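# Short-Video Creators and Fan Biography Pages

Project report, Media and Society course, Amurthorpe
December 12, 2019

## Purpose

This project examined how fan-written biography pages present young creators who post on short-video platforms. The group wished to learn which personal details appear most often and whether a source is given for them.

## Method

In October the group collected 82 biography pages from eight websites. Each page was read by two students, who recorded whether it stated age, family members, income and relationship status. Pages in languages other than English were left out, with the exception of 22 pages from the Coşkun fan directory, which were read in translation.

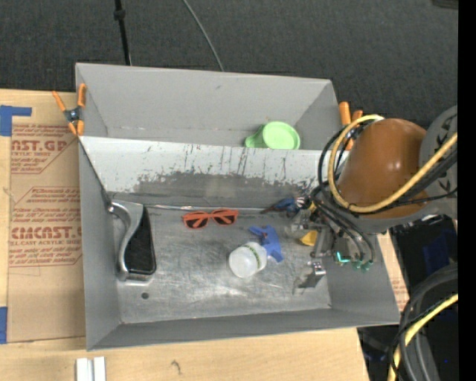

Income claims were the least reliable part of the sample. Of the 82 pages, 40 gave a net worth, and most of these named no source at all. Merchandise was often listed as proof of earnings - a plain green plastic cup with a loop handle, much like the one lying near the divider of the gray bin, could be described as a "signature product line" once a creator had used it in a few clips. The Poka site repeated such claims word for word across several profiles.

## Findings on Privacy

Pages about creators under 18 were as likely to name parents and siblings as pages about adults. Lostov was the only site in the sample with a posted removal policy, and it did not state how long a request would take.

## Limits

The sample was small and was not random. Pages were read once and later edits were not tracked.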